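How I filter bad sim episodes before training (the lazy way)

So you've got a folder full of simulated episodes and your policy is still terrible. I've been there! Back in March I spent two weeks blaming my learning rate before Lesia Lytvynenko looked over my shoulder and asked what the camera could see during training. I had no idea. I'd never looked.

What follows is the method we ended up with on the Takon project. You don't need a big GPU for it, just your episodes, the segmentation masks from your simulator, and a free afternoon.

Step 1. Save the masks along with the color frames. If your simulator can tell you which pixels belong to the robot, turn that on now. Adding it later means replaying everything (ask me how I know). Save them at the same size as the color frames or you'll hate yourself in step 2.

Step 2. For every frame, work out what share of the pixels is robot. It's one line: robot pixels divided by all pixels. Write it to a plain CSV with the episode number and the frame number. Hnat Kostiuk wanted a database for this. We used a CSV.

Step 3. Sort by that share, biggest first, and look at the top 50 frames with your own eyes. Please don't skip this part – I learned more from it than from a month of loss curves.

Step 4. Pick a cutoff. I started at half the frame, and any episode that stays over the cutoff for more than a third of its length goes in a "maybe" folder. Don't delete anything yet. Some tasks need the arm close to the camera, and you'll want those back. 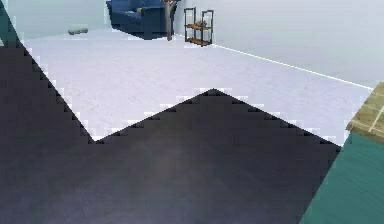 When the arm takes up that much of the view, the policy gets a lot of dark grey and not much room. The floor, the armchair and the shelves are all squeezed in behind it, and the edge of the arm is a jagged staircase too. My worry with edges like that is the network latching onto them, so I also turn on anti-aliasing and render a small batch again to compare.

Step 5. Train twice, once on everything and once on the filtered set, with the same seed and the same number of steps. We started with 2206 episodes and kept 1000 after filtering and balancing the tasks. Our success rate in sim went up on pick tasks and hardly moved on drawer tasks, so run your own numbers before you trust mine.

If you try it with a wrist camera, start with a much higher cutoff. Melaniia Kovalchuk is testing 650 wrist-camera episodes now, and I'll add her settings to this page when she's done.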